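Household robots: your questions, answered fast
Erkdale Home Tech Desk. Compiled by Birdie Thibodeaux

We get the same emails over and over so here they are in one place. Short answers. Will add more when there's time.

Can a robot put my groceries away yet?

Sort of. One item, known fridge, known table, somebody nearby with a laptop. A whole week's shopping, no. Bags are still a nightmare, so are eggs. Fruit is where most teams start. It holds its shape, mostly, and doesn't cost much if you drop it.
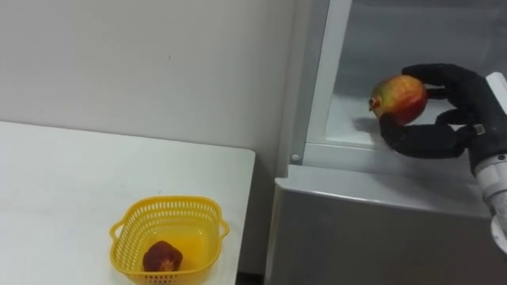

Apple in hand at the open fridge compartment, basket on the table.

Is it the picking up that's hard or the putting down?

Both, but ask the people who write the code and they'll say putting down. Shelf height, shelf lip, whatever is already in there. Tanvir Sikder at Kolesska told us his team spent all of February on letting go of things. Just letting go. Fingers open unevenly and the thing rolls.

What about opening the fridge door?

Depends on the door. Magnetic seals need a real tug and then the pull drops to nothing, so a machine that's braced for the tug can end up rocking back. Some teams leave the door open and work on the rest first. Fair enough, but check for that when you watch a demo video.

Why legs? Wouldn't wheels do?

For a flat kitchen, wheels would do fine. Cheaper too. The argument for legs is stairs, thresholds, the step down to the garage. The argument against is everything else: balance, battery, noise, and the fact that reaching an arm out over a table shifts your weight whether you've got two motors or 16. 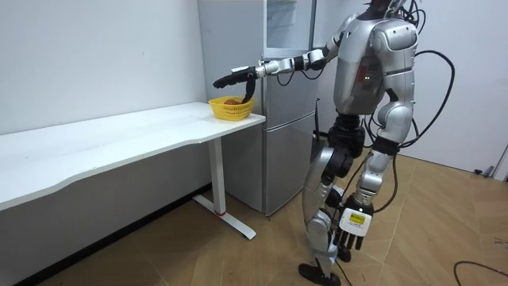 Ryota Aoki, who wrote to us after the last update, thinks arms on a rolling base will be in homes years before anything that walks. I'd put money on that. Not a lot of money.

How fast are they?

Slow. Batista's test kitchen gave us 12 minutes to clear one small basket, and that was a good run. You'd do it while talking on the phone. Speed isn't really what they're after at this stage, they want the same result over and over.

How many tries does it take to learn a chore?

Numbers vary a lot and nobody measures the same way. We've been quoted 1,000 for a single object and 2,000 for a mixed set. Change the lighting or the basket and some of that is wasted.

Do soft things get squashed?

Yes. Tomatoes are the usual test, firm skin but not that firm. An apple will put up with a lot of grip. Overripe anything, forget it. Finger pads with touch sensing help, they also wear out, and replacements aren't cheap.

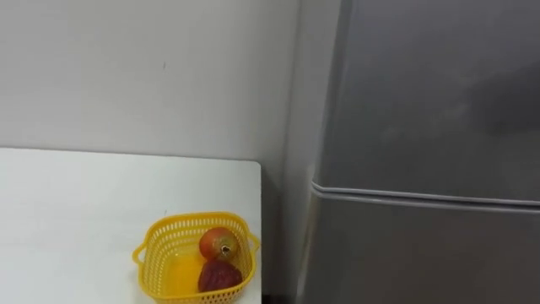 Erkdale, August 2018

New questions since the last update, below.

What about shop floors? Isn't it the same problem?

Easier in most ways. Bins are in the same spot every day, light doesn't change, no kids. Mortimer Wojcik runs the packing line at Grukurcombe and says the arms there handle boxed goods all shift. Loose produce still goes by hand. They tried it, too much bruising.

Can I buy one?

No. You can buy a vacuum. Anyone taking deposits for a fridge-loading robot right now, please read teh small print twice.

Will it know when food has gone off?

Not the ones we've seen. It can be taught what an apple looks like, a bad apple is a seperate job. Wrinkles and color, maybe. Smell, no.

Is it safe to stand next to one?

Ask where the stop button is before you go in. Keep back from the arms, keep off the cables. Birdie Begay covers safety standards for us and has her own page going up soon, send those questions to her and not me.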